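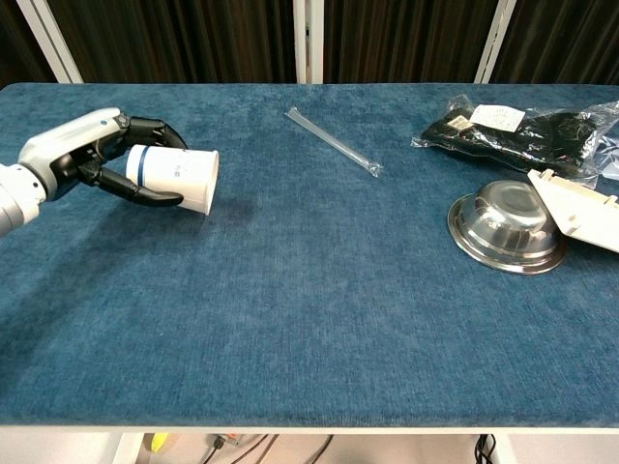 Left side of the bench, paper cup held on its side.

Notebook entry, July 2019
Project: Flollach (student manipulation project, summer term)
Entry by: Guilan Lu

Purpose of the session: to continue the cup series begun by the previous student group, using the revised grip settings, and to decide whether the task is ready for the August demonstration.

The series now stands at 319 attempts in the log. Of these, 183 are marked as complete, meaning that the cup was picked up, turned over and set back on the cloth without a second grasp. The remainder have not yet been sorted by cause. Students are reminded that an attempt stopped by the operator is to be entered as stopped and is not to be counted as a failure. Several pages from the first week do not make this distinction and will need to be reread against the recordings.

Grip settings. The Frerichs profile closes all fingers at the same rate. The Listanberg profile closes the lower fingers first and was written by the second-year students for thin-walled objects. Paper cups are to be run with Listanberg only until further notice. The force limit remains at level 2. Any student who wishes to raise it should write the proposed value in this notebook and obtain a signature before the run – a verbal agreement is not sufficient.

Table layout. The cup shares the cloth with the metal bowl and other objects, and the planner must treat all of them as obstacles even when they take no part in the task.

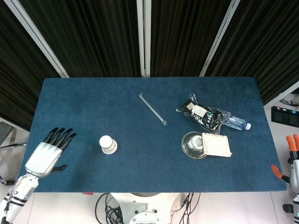
The layout file in Fidilex should be checked against the table at the start of each session and saved under a new name if anything has been moved. Two sessions were logged under the same file name last term, and the comparison between them could not be used.

The cup start position is given in the file relative to the front left corner of the cloth. The cloth itself can shift when it is brushed by a forearm, so the corner should be measured again after every break. Setting up from the file takes around 2 minutes once the corner has been found.

Open items:
Sort the incomplete attempts by cause (slip, crush, missed grasp, planner stop).
Add the bowl rim height to the layout file. The present value was estimated by eye.
Write the upside-down start as a separate task, with its own numbering.
Confirm with the course office which students will attend in August.

The grip settings file was saved to the shared drive at the close of the session. The next group should begin with the sorting and should not add new attempts to the series until that work is finished. – G. Lu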